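4.2 Clearing and resetting the work table

Caution: Do not wipe the wall behind the table with solvent. Stains may spread.

1. Remove loose paper first. Lift each sheet upright before moving it, so that small boxes next to it stay in place.

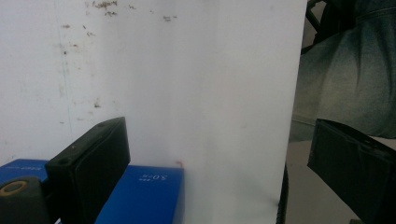 Clementina Falcão asks that printed boxes be kept until the parts inside have been checked against the Genora list, even if the label ends up upside down on the shelf.

2. Stack checked boxes on shelf 135, label up.

3. Move cups and tumblers last. Grip them at mid-height and keep them clear of cables.

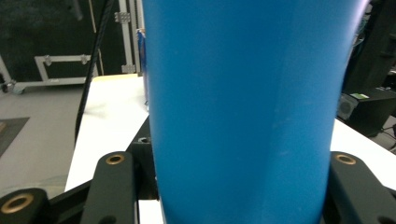

4. Wipe the tabletop from the back edge to the front. Leave it to dry for 30 minutes.

Note: Maximum load on the tray is 300 g. For spare trays, order part 2091 from Sakthorpe.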